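Prullau Table Kit – Set-Up Guide

4. Covering and marking the table

4.1 Clear the table. Crumbs left behind now will be felt through the paper for the rest of the day.

4.2 Unroll the kraft paper from the Grevwood end and cut it 100 mm longer than you think you need. You will think you need less than you do.

4.3 Smooth from the center outward and tape the paper under the table edge.

NOTE: Some wrinkling is normal. Chasing a wrinkle moves it 22 mm to the left.

4.4 Run the first long strip of painter's tape from side to side, then add the up-and-down strips. Lines may lean a little. Guests have yet to bring a ruler.

CAUTION: Do not use packing tape. It comes off with the paper, the varnish and your deposit.

4.5 Put the main plate near the middle and the spare plate and folded towel along the back. Cutting board and lemons go toward the front.

4.6 Add fruit to the main plate. One piece is enough – this is a place marker, and lunch comes in Section 6.
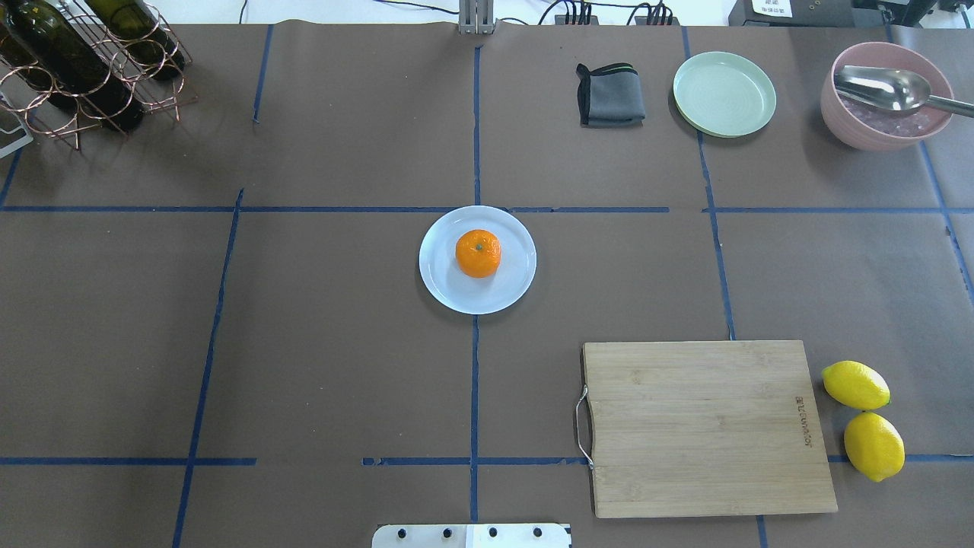
Fig. 4. Table papered and taped, with mandarin on the center plate.

4.7 If a plate covers a tape line, leave it. Re-order paper as part 304.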